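The launderette that wouldn't shut: talking to the woman behind Saludo

10/09/2021

We were meant to meet at ten but a drum had jammed, so it's nearer eleven when she sits down, sleeves wet, tea already going cold. She runs Saludo, the launderette at the bottom end of Gitgate, and she'd rather not have her name in this. "Everyone round here knows who I am. The rest don't need to."

Fair enough.

She took the lease on in June, six years ago. Before that she did school dinners, then nights at a bakery. No plan to wash other people's sheets for a living. The old owner wanted out, the landlord wanted flats, and there was a notice sellotaped to the door for a month before she rang the number on it. "I only rang to complain. I said where am I supposed to do my duvet. And the man said well, do you want it then?"

Did she?

"No! Not really. I went home and did sums on the back of a gas bill. Then I did them again."

The sums weren't good. Half the dryers ate money. The boiler was older than her eldest. First proper bill was £986 for a pump, which she paid out of what was going to be a holiday. She still brings the pump up a lot. It comes up three times in the first half hour, once with a hand movement I can't do justice to in print.

What kept her going, I ask. She looks at me as though it's a daft question and maybe it is. "People kept coming in with bags. You can't lock the door on someone with a bag."

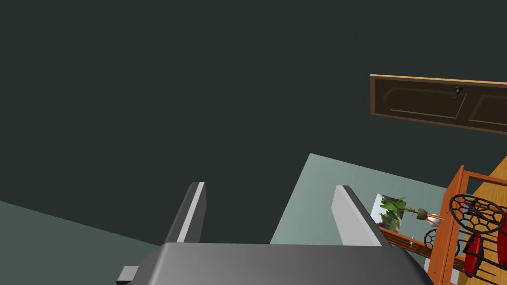
Grey on green. Picture: Litside

The regulars come in shifts, she says, though no one's ever agreed them. Early on it's care workers and a chap from the chip shop with his aprons. Middle of the day, mums, then anyone whose own machine has packed in and who is cross about it. "You get the broken machine ones and they're in a right mood. They want it done and they want to leave. By the third week they're bringing biscuits."

Evenings are students, mostly. They put everything on hot. She's stopped telling them.

Prices. I had to ask. A medium wash is still under what you'd pay at the big place on the Steltari estate and she intends to keep it there, though she's had to put the dryers up twice and felt sick both times. She put a handwritten sign up a fortnight before. One man told her it was a disgrace and then helped her change the coin boxes. Electric is the killer. Water she can live with. "Electric I open the envelope standing up, so I can walk straight out to the yard after."

Service washes are what pays. You drop it off, she does it, it comes back folded in a blue bag. She folds everything herself and has views. Fitted sheets: roll them, life's too short. Shirts on hangers if you bring the hangers. Towels in thirds, never in half, and she got up to show me on a tea towel, wich took a while as the phone went.

Back again. Where were we. Lockdown.

Long breath. Launderettes were allowed to stay open and plenty of people didn't realise. First few weeks she sat there with the door wedged and did the crossword. Then the phone started. People stuck indoors, people with nobody to carry the bag. She began collecting in her own car, seats down, an old bedspread over the back. At one point there were 245 households on the list she kept in a school exercise book, and she was out till gone nine most nights. Charged for the wash, nothing for the drive.

"I'm not a saint, don't write that. I was bored and I was frightened. It was something to do with my arms."

Some of those have stayed on as customers. Some haven't and she doesn't hold it against them. One couple moved to the coast and sent her a postcard of a mangle. It's behind the till.

I ask about the things people leave in pockets and she's off. Keys, always. A set of false teeth, claimed. A wedding ring, never claimed, still in an envelope in the drawer with the date on. Tissues are the enemy. She says if she could get one message out to the readers it would be tissues, check your sleeves as well, people forget sleeves. Lip balm next. A lip balm in a hot dryer will finish a whole load, and you'll not shift it with anything from the supermarket. Washing up liquid, rubbed in neat, left an hour, then wash again. Works on half of it. 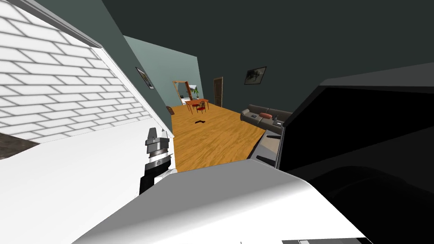

According to one customer waiting on a dryer, the soap is the real reason to come, because Saludo still sells the powder by the cup and you can't get that anywhere in Gitgate now. It's the smell of her nan's landing, she told me, and she walks past a nearer launderette to get it.

The owner, hearing this from the back, shouts that it's just the cheapest one the wholesaler does.

So what's next? The lease has a good while left on it, it runs to 2025, and the landlord hasn't mentioned flats since the spring. She isn't asking. She'd like two new washers, the big ones that take a king size duvet without a fight. She'd like a proper bench, the present one pinches. She'd like somebody to take a Sunday now and then, and has her niece in mind, though the niece hasn't been told yet.

Would she do it again, knowing about the pump?

She thinks. Somebody's cycle ends and she's half out of the chair already. "Ask me when I've had the boiler looked at."

Saludo is open seven days, last wash an hour and a half before closing. Bring change, the machine on the wall is temperamental. Service washes in by noon for next day, and she does mean noon.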